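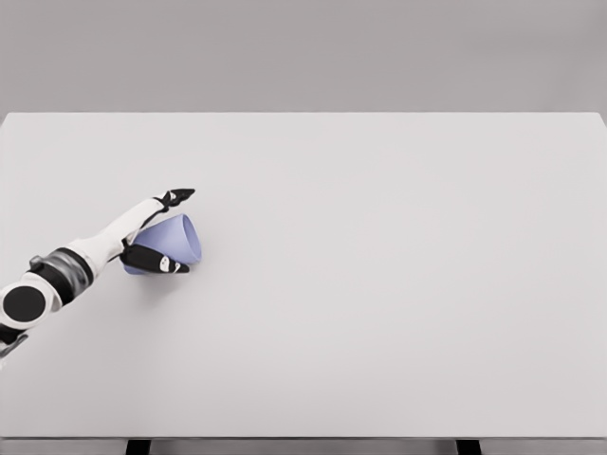

From: Quang Thái
To: Simulation Practice list
Date: 2023-01-16
Subject: Re: Draft guidance on reporting grasp trials, clause 9

Dear colleagues,

Thank you to the members who sent written remarks on clause 9 before the holiday break. The remarks from the Prundar office are quoted here in part, and my reply on behalf of the drafting group follows.

> We support the general direction of clause 9. Our concern is with the
> word "held." The draft says that a trial may be counted as a success
> when the object is held at the end of the episode. Two of our sites
> read this as contact with both fingers. A third reads it as lifted clear
> of the table. In our last set of 565 simulated trials the choice of
> reading changed the reported rate enough to change the ranking of
> the two controllers we were comparing.
>
> We also ask whether a final rendered view may be used as evidence
> of success. Arkham has accepted such views in the past. Nghiêm has not.

The drafting group agrees that the word cannot stay as it is. The revised text will read as follows:

"9.1 A report shall state the condition under which an object is counted as held. The condition shall be given in terms of recorded quantities, including contact state, height of the object above the support surface, and the length of time for which both were maintained.

9.2 The condition shall be fixed before the trials are run and shall not be changed between controllers under comparison.

9.3 Where the object has a natural upright position, as with cups and bowls, the report shall state whether orientation forms part of the condition. A cup gripped on its side may satisfy a holding condition and fail a placement condition. The two shall be reported separately."

On the second question, a rendered view may be attached to a report but may not replace the recorded state. Depth between the fingers and the object is hard to judge from a single fixed viewpoint, and a plain background offers little help. Members who hold older results supported only by rendered views are asked to mark them as such — they need not be withdrawn.

Sukotport has offered to rescore its archive of 1340 episodes under the revised wording. The results will be sent to this list when they are ready, and we expect to discuss them at the April meeting. Clause 10, on randomized starting positions, is not affected and remains open for comment.

Objections to the wording of 9.1 through 9.3 should be sent to the list and should include proposed replacement text.

Respectfully,

Quang Thái
for the drafting group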